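We use cookies to remember your settings and to see which handouts are read. By carrying on you agree to this. Accept / Manage choices

Road Haulage Operations, Unit 4
Handout: Drivers' hours and working out a legal day
Tutor: Parvaneh Daneshvar

Bring this handout to the March session along with your tachograph reader printouts. The rules below are the ones for goods vehicles over 3.5 tonnes on ordinary haulage work. Exempt vehicles and the domestic rules are in Unit 5 and we won't cover them now.

1. Driving limits

A driver may drive for nine hours in a day. Twice in a fixed week this may go up to ten hours. The fixed week runs from midnight to midnight and has nothing to do with when the driver's own shifts start.

The weekly limit is 56 hours of driving. Over any two weeks in a row the limit is 90 hours, so a driver who does 56 in one week has 34 left for the next. Most students get the first figure right in the test and forget the second.

2. Breaks

After four and a half hours of driving the driver must take a break of at least 45 minutes, unless a rest period is starting. It can be split into two parts. The first part must be at least 15 minutes and the second at least 30, in that order. A driver who takes 30 and then 15 has not had a proper break, even though the total comes to the same.

Time spent loading, fuelling or doing paperwork is other work. It doesn't count as driving, but it doesn't count as a break either.

3. Daily rest

Regular daily rest is 11 hours, taken within 24 hours of starting the shift. It can be cut to nine hours up to three times between two weekly rests. It can also be split into three hours followed by nine, which makes 12 in all.

4. Worked case: Laltonico

Laltonico is a pallet haulier. Its planner, Fouad Samir, has a driver due to take a load to the Yazdani depot and bring back empties. The odometer reads 2951 km at the start of the trip sheet and the trip is 500 km each way.

The driver starts at 06.00 and does 2 hours of loading and checks, driving away at 08.00. He drives until 12.30 and takes 45 minutes. He drives again from 13.15 until 17.45, which brings him to nine hours at the wheel.

Work through these points before the session:

- The distance out and back is 1000 km. At an average of 70 km an hour the driving alone comes to a little over 14 hours. The trip can't be done by one driver in one day, even using a ten-hour day.
- If he stops at 17.45, his shift has lasted 11 hours 45 minutes. With 11 hours of rest he may start again at 04.45.
- If the planner wants the extra hour, the driver needs another 45 minutes off first. Driving would then end at 19.30. Add this to the shift length and see which kind of daily rest still fits inside the 24 hours.
- The odometer should read 3951 when he gets back. The sheet handed in says 3926. Write down what you would ask the driver and which record you would check first.

5. Records

The driver must carry the records for the current day and the previous 28 calendar days. The operator has to download the driver card at least every 28 days and the vehicle unit at least every 90. Put both in the diary - the software at most firms gives a warning, but the duty stays with the operator whether the warning comes up or not.

Manual entries are needed for any work done away from the vehicle. That includes a shift in the warehouse, and it includes work for another employer.
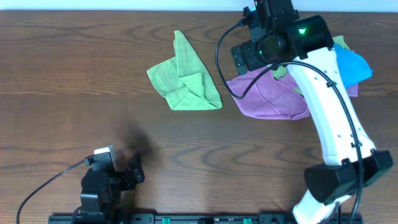

For missing entries, the driver should write the details on the back of a printout, sign it and hand it in with the rest of the week's records. Keep printouts for at least a year, in date order, one folder to each driver.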